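Flaltus meetup, talk notes. 15 min max, keep moving

Open with the question. Can a machine do the chores yet. Ask for hands: who has a robot vacuum? Who still owns a broom? (pause)

Short answer: some chores, some of the time, if you set them up nicely.

Shop floor first, it's the easy half. Botley line, same bin, same part, same spot. 294 parts a shift, 2 dropped. Good numbers. Then say what's hiding in them: somebody bolted the bin down. Somebody painted the floor. Move the bin a hand's width and the drops go way up. Don't get stuck on the Botley story, Hacer will want to ask about the bin, save it for after

Now the house. Nothing bolted down. Things get put wherever there's room, on a table, on a bed. Lids lean on other lids. Glass and clear plastic are hard, cameras look right thru them. Patterned cloth is hard too, and soft, so things sink and roll.

Chopsticks!! spend time on this one. Thin, long, light. Grab off center and it swings. Squeeze too hard and it twists in the pads. Grab two by accident and you dont know it. Then it has to go upright into a caddy already full of lids and a ladle. A six year old does this while talking.

Ilent trial, January: 113 tries at picking one up and standing it in a holder. Picking up mostly fine. Putting in, bad. Say that twice. The putting in is the chore.

Where the learning comes from: people doing the job by hand with the same jaws the robot will have. Slow, dull, works better than anything else we tried. Real rooms, real clutter. Tidy lab tables teach tidy lab tables.

My guess, say it's a guess: sorting utensils, 3 years. Whole kitchen, no idea, don't let them push me into a number.

Skip the Jitpraphai slide if over time

Last picture, leave it up for questions

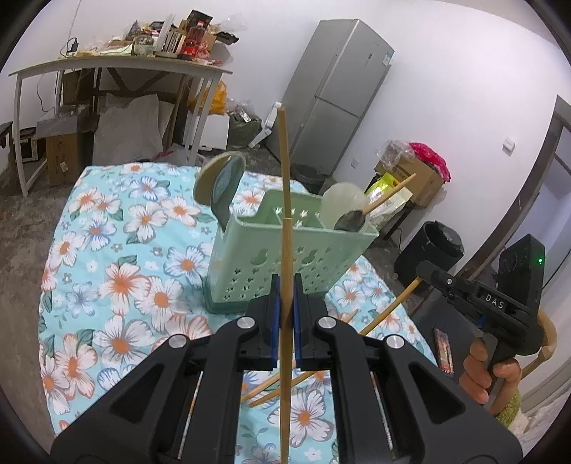

Luminița Rusu asked whether three years meant in her kitchen or in mine, and said she would pay for one that only did the drying up, even if it took all night and put every spoon in the wrong drawer.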